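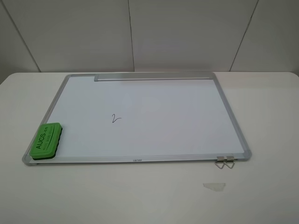
A whiteboard with a handwritten 2.

Roman Tokarz has been calling bingo numbers in Ullulcombe for 10 years, and he still practices at home before a session. He reads the numbers out loud in the kitchen, slowly, with the window shut.

"You lose the rhythm if you don't," he says. "Two weeks off and I'm rushing. People who play six cards at once can't keep up when the caller rushes, and they let you know it."

We met at the Pekton, the old movie house on the main street, an hour before the doors opened. The hall has 46 tables and a low stage where the screen used to be. Tokarz sat at the one nearest the radiator and kept his coat on while we talked.

He came to the job from the floor. He had been playing for a couple of years when the regular caller lost his voice halfway through a game, and Tokarz was the closest person to the microphone. He finished that game and the next one. "I said 'sixty' when it was 'sixteen,' and a woman stood up and shouted for the prize. We had to stop and check everything. I went home thinking that was the end of it."

They asked him back the following week. Since then he has said every number twice, the second time digit by digit: "Sixteen, one-six." He thinks all callers should do it, though plenty don't.

He does not use the old rhymes. His aunt knew all of them, and he grew up hearing "one little duck" for two, but he says half the room now has never heard them and the other half argues over which version is right. "I tried it for a month. I got letters. Actual letters, in envelopes."

The biggest night he has worked was in March, when the Idum hall across the river closed for a new roof and sent its players over. The count at the door was 627 over the weekend, and there were people playing on the stairs. The snack counter ran out of hot dogs on the first evening. Tokarz called both nights and drank up to 3 pots of tea at each. "My wife drove me home and I didn't say a word in the car. She said it was very nice."

I asked whether the phone games have hurt attendance. He said they have, mostly among people in their thirties, but the afternoon sessions are as full as ever. He has tried one of the apps himself and found it too quiet.

What he would like is a better sound system. The speakers at the back buzz on the letter S, so "six" and "seven" come out rough, and he has learned to lean away from the microphone for those. A replacement set has been priced twice. He would also like somebody younger to learn the job. Ayele, the social club on Mill Road, has sent two people to sit beside him, and one of them — a bus driver with a very clear voice — may take the early session this winter.

"She's good," he says. "She doesn't hurry. I told her to bring her own cushion, the chair up there is terrible."

By then people were waiting outside, and he went up to test the microphone.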